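September
Sellus Institute for Sport, Judo Participation Unit

4.2 Membership and access to mats

The Skekham register listed 2682 judo players, of whom 113 held a coaching award. Clubs in Adska trained mainly in shared school halls – mats were laid and lifted at each session – while those in Moussa had a permanent dojo. 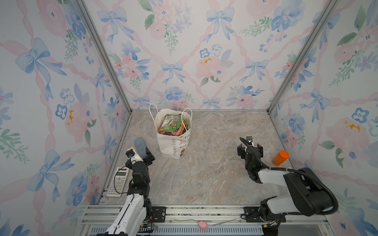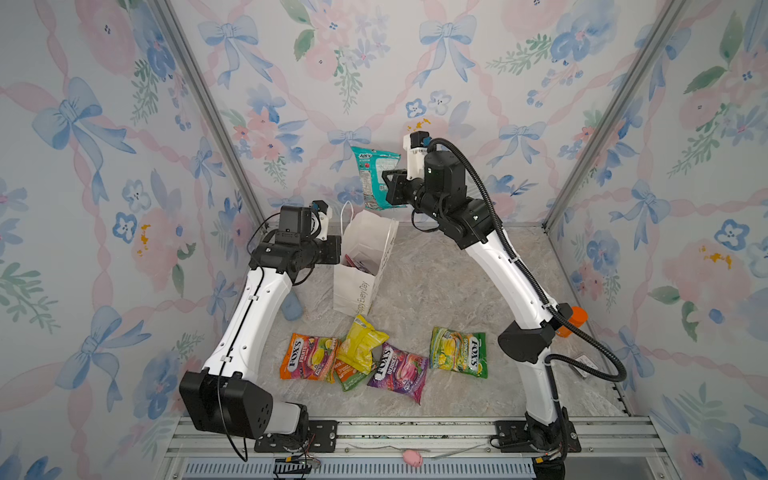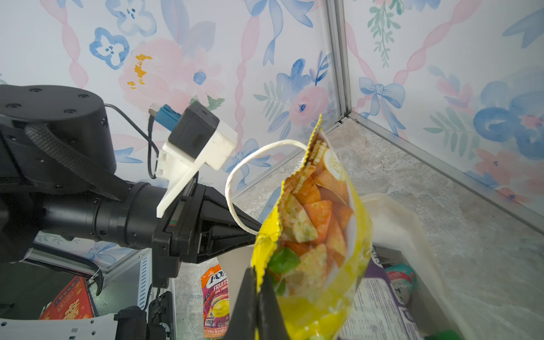

Figure 4. Two-armed workspace with patterned wallpaper; snack packaging appears in all three panels.

Junior membership was higher where a permanent dojo was open on weekday evenings. The difference remained when clubs founded before 2000 were left out. Travel time was not recorded, and the effect of distance on attendance is therefore treated separately in Section 5.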